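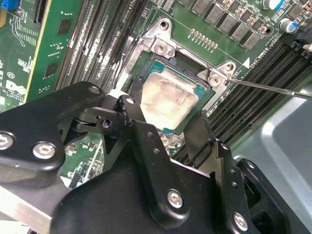

Figure 1. A processor in its socket on a server motherboard, with the metal heat spreader on top.

Unit 4: Getting Heat Out of a Computer Room

Handout to go with the lecture of October 18, 2018. Please read it before the lab session. The worked problem near the end is similar to the ones on the homework sheet.

Where the heat comes from

Almost all the electric power that goes into a computer comes out again as heat. A very small part leaves as light from indicator lamps or as signals down a cable, and we ignore it in this course. If a server draws 275 watts from the wall, the room it sits in has a 275 watt heater in it. This surprises students every year, so work through it until you are comfortable with it. The machine does useful work in the everyday sense, but it doesn't lift anything or store the energy anywhere.

Inside the case, the heat is not spread evenly. The processor has a small piece of silicon under its metal lid, and a large share of the power is used there. Memory, drives, fans and the power supply account for the rest. The lid, or heat spreader, moves heat sideways from the silicon to a larger area. A heat sink is clamped on top of that, with a thin layer of thermal paste between the two. Paste conducts heat much worse than metal does, but much better than air, and its job is to fill the tiny gaps where air would otherwise sit.

Three ways heat moves

Conduction is heat moving through a material or between materials that touch. It takes the heat from the silicon to the heat sink fins.

Convection is heat carried away by a moving fluid. In most rooms the fluid is air pushed by fans. Some sites use water or oil.

Radiation is heat given off as infrared. At the temperatures we deal with it is a small part of the total, and you may leave it out of your answers unless a problem asks for it.

Thermal resistance

We treat the path from chip to air as a chain of resistances, each in degrees Celsius per watt. For parts in a row, add them up:

temperature rise = power x total thermal resistance

This works the same way as Ohm's law, with temperature difference in place of voltage and heat flow in place of current. If you did the circuits unit last year you already know how to do the arithmetic.

Worked problem

A chip gives off 160 watts. The total resistance from the chip to the air entering the heat sink is 0.25 degrees per watt. The entering air is at 25 degrees.

Rise = 160 x 0.25 = 40 degrees
Chip temperature = 25 + 40 = 65 degrees

Now suppose the air entering the heat sink is 10 degrees warmer. The rise stays at 40 degrees and the chip goes to 75. In this simple model every degree added to the incoming air is a degree added to the chip – keep this in mind for the next section.

Air paths in the room

Racks are usually set up in rows so that the fronts face each other across one aisle and the backs face each other across the next. Cool air is supplied to the front aisle. Warm air leaves at the back and returns to the cooling unit. The common faults are:

Empty rack slots with no blanking panel, so warm air slips back to the front.
Floor tiles with vents placed in the warm aisle.
Cable bundles blocking the rear of a rack.
A thermostat placed where it reads the supply air and not the air at the racks.

Marleny Henao's guest lecture covers the Valtitz building, where the second fault was found in August after a change in the floor layout. Her slides have the floor plan before and after. Bring a copy, as we will mark the air paths on it by hand.

Terms to know

Heat spreader, heat sink, thermal paste, thermal resistance, supply air, return air, hot aisle, cold aisle, blanking panel, bypass air.

Homework

Problems 1 through 6 on the sheet. Show units on every line. For problem 5, use the Montoya fan table and read the air flow to the nearest mark – don't try to estimate between marks. Problem 6 has no single right answer and is graded on your reasoning.

Questions about grading go to Asmaa Alaoui during office hours.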